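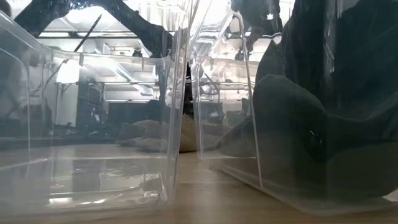
Two clear plastic bins, side by side.

A few of you asked for the Slovak I really use on trains and buses, so I'm putting it all in one thread before my next trip in June. Get comfortable, I am not a brief person! I've been taking lessons with Silvia Hrnčiar for 2 years now and I'm still very much a beginner with a loud voice and good intentions.

Start with dobrý deň (good day). Say it to the driver when you climb on, say it to the lady at the ticket window, say it to the people already sitting in the compartment when you slide the door open. I used to creep in silently like I was entering a library. Once I started greeting people, the whole ride felt friendlier, and somebody usually moved a coat for me.

Then the ticket. Jeden lístok do Popradu, prosím. One ticket to Poprad, please. If there are two of you it's dva lístky, and for three it's tri lístky. From five up it changes to lístkov (päť lístkov), which I got wrong at the front of a long line with my entire family behind me. The clerk understood perfectly well and printed them anyway.

The place name changes its ending after "do" and this is the part that made me want to lie down on the floor. Žilina turns into do Žiliny. Košice turns into do Košíc. Bratislava turns into do Bratislavy. Silvia's advice was to learn only the towns I'm going to, with the ending already stuck on, and leave the grammar table for a rainy afternoon. Best advice I've had from a teacher in any language.

If you want a round trip, the word is spiatočný. Spiatočný lístok do Košíc. It's a mouthful! I practiced it in the shower, in the car, and once by accident out loud in the cereal aisle.

Okay, the station. The board has two halves and you want to be looking at the correct one. Odchody is departures. Príchody is arrivals. I spent a good long while in Žilina waiting for a train I had found on the arrivals side, feeling terribly pleased with myself for having found it.

Next pair: nástupište is the platform and koľaj is the track. They're both on the board and they both have a number. One platform can have a track on either side of it, so write down both. My little notebook from that day says "nást. 2, koľaj 3" with three underlines, and that page has gotten me onto more trains than my phone has.

Meškanie means delay. You'll hear it over the loudspeaker, and it's worth learning to pick that one word out of the stream even if everything else goes by you. To ask a person: Má vlak meškanie? (Is the train delayed?) You'll get an answer with a number in it, so go over your numbers up to sixty the night before. Mine were solid up to 12 and then got a bit foggy.

The question I use most is for buses. Ide tento autobus do Popradu? Does this bus go to Poprad? Just swap in your town. I ask even when the sign on the front says it in big letters. Drivers have been nothing but patient with me, and one nodded so slowly and kindly that I felt like his grandmother.

If you have to change along the way, the verb is prestupovať. Musím prestupovať? Do I have to change? And then the natural follow-up is kde? (where?), to which somebody will say a town you have never heard of. Hold out your notebook and a pen. Everyone knows what that means and they'll write it down for you.

On a crowded bus you may hear Vystupujete? behind you, and it means "are you getting off?" They want to know if you're heading for the door too or if they need to squeeze by. Áno means yes, nie means no. If you're not getting off, say nie and tuck yourself in. I said áno to everything my first week and ended up on the sidewalk one stop early. (Lovely bakery there, so no regrets.)

Prepáčte is "excuse me" and "sorry" both, and you'll wear it out. Bumped a knee, prepáčte. Need to get by, prepáčte. Standing in front of the ticket stamping machine reading the instructions for the third time, prepáčte to everyone.

Is this seat free? Je tu voľné? Three short words, and they'll get you a seat nearly every time there is one. If you have a reserved seat and somebody's in it, I say Prepáčte, mám miestenku (I have a seat reservation) and hold up the ticket with a smile. No need for a speech.

A few people asked about books. Mine is the pocket phrasebook from Gevside, which has a decent train chapter and fits in a coat pocket. I also made flash cards in Starnotau and my deck is up to 3183 cards, and before anybody is impressed, a great many of those are the same word with a different ending.

Oh, and when you get off, dovidenia (goodbye) to the driver or to your compartment. People say it to total strangers and I love it so much that I've started doing it on the bus at home in English. Mixed results so far!

If you've got a travel phrase in Slovak you swear by, please put it in the replies. I'm especially after something polite for "could you help me lift this suitcase," because I've been getting by on prosím and a hopeful face. I'll ask Silvia at my next lesson too and add her version underneath.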